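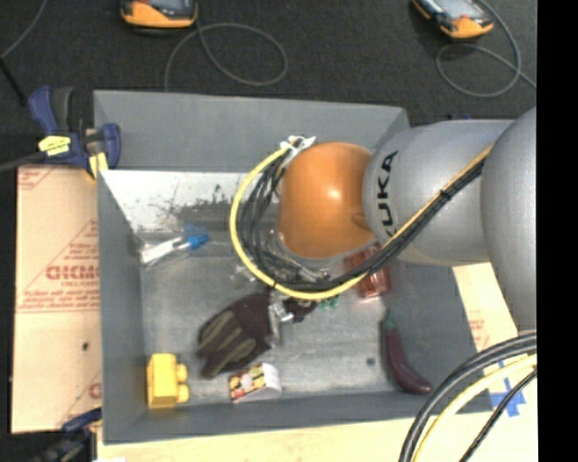
20 Aug 2019
Bin cell, Wareck gripper trial, second week

Wareck picking kit, continued. Azadeh and I share this log for the trial, so initials after the entries where it matters. The rest is mine (W. Fung).

What we have on loan: the two-finger gripper, the wrist bracket, the cable set, and a license for the grasp planner, which Wareck calls Plasari. The loan ends in October and the purchase decision has to be made before then. Chuang is the reseller and handles support, so questions go to them first and get passed on. Slow but they do answer.

Mounting
Bracket went onto the KUKA flange without trouble. The cable set is the weak part of the kit. It comes as separate runs with no sleeve and no guide, and the installation sheet has one drawing that shows the cables ending in mid-air. We left a service loop at the wrist and tied it up there, with the black strands inside the yellow cable. It works for the poses we use. I would not leave it like that in a cell that runs unattended. In top-down picks the loop hangs out to the side of the wrist, and near the left wall of the bin it has to be counted as part of the tool. I made the collision model wider on that side and lost some reach into the corner. Asked Chuang whether Wareck sells a dress pack. No answer yet.

Bin is clamped at the left edge. Leave the clamps alone between runs, please — moving the bin means redoing the calibration, and the floor of the bin is the reference plane in Plasari.

Objects
Mixed set again. The work glove, the small printed box, the yellow building block, the toy eggplant, the marker, and the small clear and colored bits. The vendor's own demo set is all boxes and bottles, so I don't put much weight on their numbers.

Runs
Total attempts logged since the start of the trial: 807. Successful picks: 646. A pick counts if the object leaves the bin and is still in the fingers at the drop pose. Double picks count as failures, which Chuang disagrees with. I'm keeping our rule so the figures can be compared with the Kunine trial.

By object, from memory, table is in the shared folder:

Box — fine from almost any side. Fails when it sits close to a wall and the fingers have no room to get down.

Block — fine. The planner likes to grab it across the studs. Holds anyway.

Eggplant — better than I expected. The curve throws off the grasp center, and it sometimes turns in the fingers on the way up, but it rarely drops.

Glove — worst of the large objects. The planner wants the middle of the palm, where the fingers close on a flat layer and slide off. Azadeh forced the grasp point to the cuff edge by hand for a set of runs and it did much better. There is no setting for this in the license we have. Apparently the next tier up lets you mark preferred regions per object. Price not given on the quote.

Clear items — depth is poor on anything see-through, as with every system we have tried in this cell. Plasari either ignores them or places the grasp on the floor behind them. Not the gripper's fault but it's sold as a kit, so it goes in the review.

Software
Average planning time fine for our use. Restarted the planner twice today. Both times it stopped sending candidates and showed no error, only an empty list, so the arm sat at the view pose until I noticed. Saved both logs and sent them to Chuang. If this happens again we should add a timeout on our side.

The retry logic is odd. After a failed pick it tries the same candidate again unless the image has changed enough, and a glove that has been tugged and dropped in place doesn't seem to count as changed. I set the maximum number of retries to 2. The default was 12, which wastes a lot of time on the glove.

Fingertips
Metal tips, no pads. Good for getting under edges on the bin floor. Not good for the slick objects. Azadeh wants to try thin rubber on one set and keep the other bare. Agreed, but after the baseline is finished, or the totals won't mean anything.

Compared with Kunine
Kunine had neater cabling and a much better manual. Wareck has the stronger grip and slimmer fingers, and does better near walls. Software about even. Kunine never hung on us, though its planning was slower. If I had to choose today I'd take the Wareck gripper and run it with our own planner. Need to ask if they will sell it that way.

A.P.: I think you're too kind on the cables. I had to re-tie the bundle on the arm segment before the afternoon runs because it had crept toward the wrist. Please add to the list of questions.

Added. List for Chuang so far:
dress pack, yes or no
price of the tier with marked regions
gripper without Plasari
cause of the empty candidate list
spare fingertips, lead time

Next session: finish the baseline for the marker and the clear pieces, then the pads. Azadeh has the cell in the morning, I take it after lunch.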